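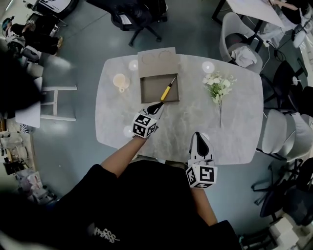
Unit 5: Evaluating a Hand-Held Gripper Kit

Course notes, A. Cairns. Revised 4/6/23.

5.1 Scope

The product under review is the Sosta two-hand kit, sold by Sokell. It consists of a left and a right gripper, each with a marker cube, plus the recording software and one year of support. The kit is used to record manipulation tasks done by a person, for later use in training a two-arm robot policy. No arm is needed at the recording stage. We cover the kit only; the arms are the subject of Unit 6.

5.2 Tracking

Each gripper carries a cube printed with black-and-white fiducial patterns. Gripper pose is computed from whichever faces the camera can resolve. Two consequences for the operator:

- Sleeves and forearms must stay clear of the cube. With an overhead view the usual fault is leaning in over the table.
- Glare matters. Ceiling lights reflect as round white spots on a polished top, and a spot that falls on a marker face can cost the whole face. Move the table before you touch exposure.

Fingertip wear is a separate issue. Pads are a consumable and are not covered by the support plan.

5.3 Reference task

The tabletop holds an open cardboard box with a shallow tray, a yellow-handled screwdriver, a small ceramic cup and a sprig of artificial flowers. The screwdriver and box are the task objects. The cup and flowers are distractors and should be moved to new positions between takes. The screwdriver starts with its tip in the tray and its handle over the front rim. Both grippers start in contact with the table.

Record 16 takes per operator. Discard any take in which either cube is lost for more than two seconds - the software flags these, but check the flags by hand.

5.4 Points for the written review

Setup time from sealed case to first valid take. Quality of the calibration instructions (the Moffat lab found section 13 of the manual out of order). Export formats. Cost of spare pads and cubes. Operator fatigue over a full session.

Reviews go to Angus Matheson, Skirnulcombe site, by the end of June.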